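Clasificar los aperitivos en tres cubetas marcadas con figuras

Sección: Despensa y almacenaje
Texto: Tamsin Iwasaki

Los aperitivos envasados son difíciles de guardar por una cuestión de geometría. Un tubo de patatas es rígido y alto, una bolsa de plástico se deforma, y una caja pequeña desaparece detrás de cualquiera de los dos. En un estante corrido el conjunto se mezcla a los pocos días. El método que se explica a continuación divide el contenido por forma de envase y utiliza tres cubetas iguales, cada una con una figura negra en el frontal. Lo aplicamos en la despensa de Prellville y después, con pequeños cambios, en la cocina compartida de Onotley.

1. Elección de la cubeta

Conviene que las tres sean del mismo modelo. Las cubetas distintas se acaban usando según el tamaño y la clasificación se pierde. Las características que buscamos son estas:

Planta rectangular con esquinas redondeadas. Se limpia mejor que la esquina viva, donde se acumulan migas.
Paredes ligeramente abiertas hacia arriba. Permiten encajar las cubetas vacías unas dentro de otras.
Asas recortadas en los lados cortos y en los largos. La cubeta se puede sacar del estante en cualquier orientación.
Color claro y liso. El contenido oscuro se distingue en el fondo y la marca negra resalta.

La altura de la pared es el punto que más se discute. Una cubeta alta oculta las piezas pequeñas; una baja deja volcar los tubos. Nuestro criterio es que el tubo sobresalga lo suficiente para leer la parte superior de la etiqueta y que quede apoyado en el borde. 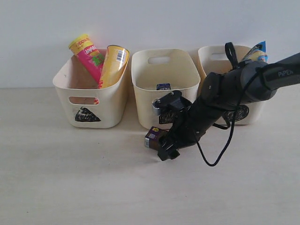

Tres cubetas en fila. En la izquierda, los tubos sobresalen inclinados por encima del borde.

El apoyo en diagonal no es un defecto de colocación. Un tubo que descansa contra la pared de la cubeta se mueve menos al tirar del asa que uno puesto en vertical y sin contacto. Si la cubeta va a contener solo dos o tres tubos, se dejan inclinados. A partir de ahí se sujetan entre ellos y pueden ir rectos.

2. Las marcas

Usamos triángulo, cuadrado y círculo. Una palabra escrita obliga a decidir de antemano qué entra en cada sitio y a rehacer la etiqueta cuando cambia la compra. La figura permanece y lo que se modifica es la lista pegada en la puerta de la despensa, que en nuestro caso dice:

Triángulo: tubos rígidos.
Cuadrado: cajas pequeñas y piezas sueltas.
Círculo: bolsas y envases blandos.

La marca se coloca en la cara frontal, por debajo del asa. Encima del asa la tapan los dedos al extraer la cubeta. El relleno negro se puede hacer a trazos; un acabado uniforme no mejora la lectura a distancia y exige más tiempo de secado.

Preparación de la superficie: lavar con agua y detergente neutro, aclarar y secar con paño que no suelte pelusa. La grasa de los dedos impide que agarre tanto la tinta como el adhesivo. Para dibujar directamente sobre el plástico va bien el rotulador permanente de punta ancha; el que tenemos es de la marca Tastby. Después de marcar, dejar la cubeta 60 minutos sin tocar. Con etiqueta adhesiva el tiempo de espera se reduce, pero los bordes se levantan si la cubeta se friega a menudo.

Para corregir un trazo sobre plástico, alcohol en un bastoncillo, de fuera hacia dentro. Probar antes en la base. Algunos plásticos claros quedan mates en la zona frotada.

3. Orden de llenado

Primero se vacía todo sobre la mesa y se comprueban las fechas. Lo caducado se aparta antes de clasificar. Después se llenan las cubetas en este orden: tubos, bolsas, piezas pequeñas. Los tubos son los que condicionan la posición de la cubeta en el estante, por la altura libre que necesitan, y de ahí que vayan primero.

Las bolsas se guardan de pie. Tumbadas se apilan, y la de abajo recibe el peso de las demás. Una bolsa apoyada en la pared trasera mantiene la parte superior a la vista y se puede coger sin remover el resto.

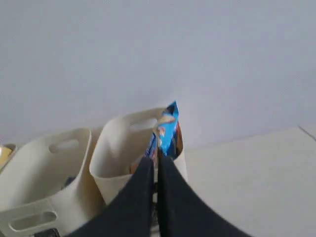 Envase azul de aperitivos colocado de pie; la esquina superior asoma por encima de la cubeta.

Las piezas pequeñas pueden compartir cubeta con una bolsa siempre que queden delante. Si caen detrás, se dan por perdidas hasta la siguiente revisión. Para las realmente menudas (barritas, sobres, cajas de pasas) es preferible un separador de cartón cortado a la medida del fondo. El cartón se sustituye cuando se mancha; no merece la pena plastificarlo.

Los envases abiertos siguen otra regla. Un tubo abierto con su tapa bien puesta vuelve al triángulo, en la parte delantera. Una bolsa abierta se pliega dos veces, se cierra con pinza y vuelve al círculo con la pinza hacia arriba. Las cajas abiertas se vacían en un bote: la lengüeta de cartón no cierra lo suficiente para evitar que el contenido se ablande.

4. Separación entre cubetas

En el estante se deja un hueco estrecho entre una cubeta y la siguiente. Con las paredes abiertas hacia arriba, los bordes se tocan antes que las bases, y al sacar una se arrastra la vecina. El ancho de un dedo es suficiente.

La cubeta más cargada va en el estante más bajo disponible. En Onotley la pusimos al principio a la altura de los ojos y hubo que cambiarla, porque para extraerla se inclinaba hacia delante y los tubos salían por el borde. La regla que quedó escrita es levantar primero la parte delantera y tirar después.

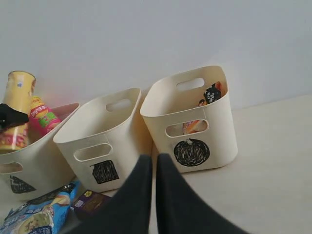
Una cubeta vacía se deja en su sitio. Es un error frecuente retirarla para ganar espacio o usarla como desahogo de la que está llena. En cuanto una figura desaparece de la fila, su contenido acaba en las otras dos y hay que volver a clasificar. Si una categoría lleva vacía desde enero, lo correcto es asignarle otra cosa en la lista de la puerta.

Tampoco conviene dejar encima paños, bolsas de la compra ni prendas. Tapan las etiquetas y enganchan las tapas al retirarlos.

5. Revisión periódica

El procedimiento completo se hace cada 6 semanas. La secuencia es fija:

a) Llevar las tres cubetas a la mesa y alinearlas contra la pared, en el mismo orden que en el estante.
b) Volcar el contenido delante, en un único montón.
c) Pasar un paño húmedo por el interior e insistir en las esquinas y en el contorno de las asas, donde se retiene polvo.
d) Secar. El cartón de los separadores no debe entrar en una cubeta húmeda.
e) Clasificar de nuevo, una figura cada vez.
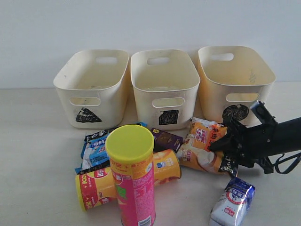
El paso e) es más rápido si se empieza por lo que rueda. Los tubos tumbados se desplazan al mover cualquier otra cosa y son lo primero que cae de la mesa. Los que están de pie pueden esperar. Se cogen por el cuerpo y no por la tapa, que se suelta con facilidad en los ya abiertos.

Con dos personas, una clasifica y la otra lee fechas. Dos personas clasificando a la vez se estorban, y el trabajo no termina antes. En nuestra cocina la revisión completa lleva 5 minutos cuando no hay que rehacer ninguna marca.

6. Problemas habituales

El tubo no cabe en el estante aunque cabe en la cubeta. Medir la altura libre con el tubo ya inclinado, sin restarle nada por la inclinación: al mover la cubeta puede enderezarse.

La marca se borra por el centro. Suele deberse al roce con la cubeta exterior al encajarlas. Guardarlas vacías con un papel de cocina intermedio, o repasar el trazo una vez al año.

Las bolsas se caen hacia delante. Falta contenido que las sostenga. Colocar el separador de cartón a media cubeta y reducir el espacio útil.

Se confunden cuadrado y círculo. Ocurre con trazos finos y poca luz. Rellenar la figura por completo en negro y aumentar el tamaño.

Olor persistente en el plástico. Bicarbonato en seco durante la noche, aclarado y secado al aire con la cubeta boca abajo sobre una rejilla - nunca sobre la encimera, donde el borde queda en contacto y no ventila.

Las tapas de los tubos se extravían. Guardar una de repuesto de cada diámetro en el fondo del cuadrado.

Ficha relacionada: n.º 647, separadores de cartón para cubetas y cajones (modelo Jacobs, con plantilla de corte).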